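Care of Tables in Shared Rooms

Members of staff are reminded that the tables in the Drernberg building are to be left clean at the end of each booking. The arrangement was introduced in February and applies to the reading room, both meeting rooms and the ground floor lounge, where the round white tables are in use throughout the day.

A spray bottle and a cloth are kept in the cupboard beside each door. The spray should be applied sparingly and the surface wiped from the centre towards the edge. On glossy tops, smears show up most clearly under the ceiling lights, and a second wipe with a dry part of the cloth is usually enough to remove them.

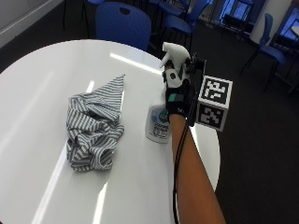 Flutness House Newsletter, Issue 18, page 25

Striped cloths in grey and white are reserved for tables. They should not be used on floors, whiteboards or kitchen worktops, for which separate cloths are provided. Used cloths are to be placed in the laundry bag and must not be left on the table for the next party. Gloves are available on request from the front desk.

Chairs should be returned to their places once the table has been wiped. Spillages on the carpet should be reported the same day on extension 1365, and no attempt should be made to treat them with the table spray.

Requests for fresh cloths or refills may be addressed to Wiesława Czarnecka, Building Services. The revised cleaning rota takes effect on 14/07/2022 and is displayed outside the lounge.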